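Getting the Bottles and Tubs Under Control

My mother-in-law kept every bottle she ever bought on one shelf over the washing machine, and when we took over the house that shelf was the first thing I tackled. I pulled down 29 bottles, a good many with only a finger's width left in the bottom, and three of them were the very same stain remover. So if you feel silly about your own shelf, please don't! We have all bought a second one while the first was hiding behind the bleach.

Start by taking everything down, and I do mean everything, even the can of silver polish you have been avoiding since March. Put an old towel on the table first. Wipe each bottle with a warm damp cloth, especially around the neck where the drips collect, and let the bottoms dry before anything goes back — a damp bottle will leave a ring on a painted shelf that no amount of scrubbing takes off.

Next, sort by the job and never by the size. Laundry things go together, floor things go together, and anything for the oven gets a spot of its own up high. Bleach and ammonia should live well apart, and please keep every product in the bottle it came in, with the label on. I use see-through bins with rounded corners, which wipe out in a minute and don't hide a leak the way a basket does.

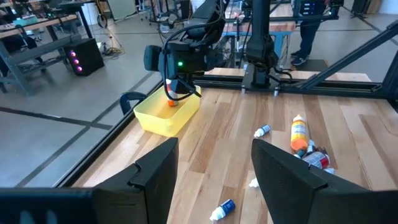 White bottle with an orange cap, at a yellow see-through bin.

A few words on caps. If one is stuck, run the hot tap over it for a minute and try again with a rubber glove on. My neighbor Gareth Dunmore swears by a thick rubber band wound twice around the cap, and I have come round to his way of thinking, though he does like to be told so. Once it's open, clean the threads with an old toothbrush and rinse the brush well. Don't oil the threads on anything you'll be pouring for cooking or cleaning.

Now, about the table itself. Ours is wood, and I have ruined one before by scrubbing it with whatever was closest to hand, so I am a little careful now. Wipe along the grain with a cloth that has been wrung out hard, and dry it straight away with a second one. On a striped butcher-block top like this one, the pale strips are the ones I'd check first for tea and turmeric, as stains do show up so on light wood. A paste of baking soda and water, left for ten minutes and rubbed gently, lifts most of it. If the surface feels rough and thirsty afterward, rub in some food-grade mineral oil and leave it overnight before you wipe off the extra.

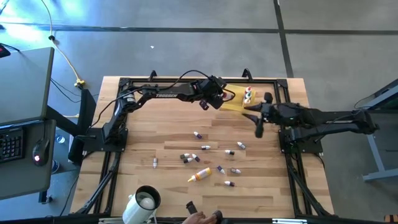

Sponges and cloths deserve their own little routine, I think, and mine is to put out a fresh one at the start of the week and send the old one down to floor duty. Rinse it, squeeze it and stand it on its edge, where the air can get at both sides. A flat yellow pad left lying on the wood, the way that one is, is fine while you're busy, but if yours is the least bit wet, pick it up before you go off to answer the phone. Wanting Yan, who taught me most of what I know about kitchens, cuts a corner off each sponge when it goes down to the floors, so it never finds its way back to the dishes.

Last of all, tape a list inside the cupboard door of what you have, and cross things off as they run out. Mine is written on the back of an old calendar page, and it goes along to the store with me in my coat pocket.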